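Washing and Storing Printed Cotton Bed Linen

Share 14
3 comments

Printed cotton sheets and quilt covers will keep their colour for many years when they are laundered gently and stored with care. The following guidance has been prepared by the Jestthorpe Textile Centre for households and for custodians of small collections.

Before washing

Shake each item outdoors and check the seams. Mend any split before laundering. New prints should be tested for colourfastness by pressing a damp white cloth against an inside hem. If dye transfers, wash the item separately in cold water.

Washing and drying

Turn quilt covers inside out and fasten all buttons. Use a mild liquid detergent and a gentle cycle, and do not overfill the machine. Bleach and optical brighteners should be avoided. Peg the items on the line in shade and bring them in promptly.

Folding

Spread the linen over a made bed and smooth it from the centre outwards. Fold in thirds, and refold along different lines every September.

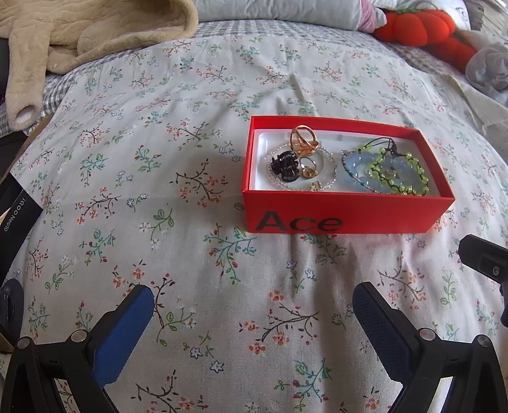
Floral printed cloth with an open red cardboard box.

Storage

Everyday sheets may be kept on an open shelf in a dry cupboard. Older pieces require acid-free tissue between the layers and an acid-free archival box. The oldest item in the Centre's care, a valance from the Drerham mill dated 1874, is kept rolled on a padded tube. Do not use plastic bags in humid districts, as trapped moisture encourages mildew.

Enquiries may be directed to Florencia Fuentealba, Collections Officer.

Comments (3)

Oduor Okoth
Does the advice on brighteners apply to plain white pillowcases as well?

Jestthorpe Textile Centre
Plain white cotton is less sensitive. The advice is intended chiefly for prints.

marg_ikberg
Have always folded mine in half and now there's a faded line right down the middle. Will try thirds.

Subscribe to our newsletter for notices of upcoming workshops.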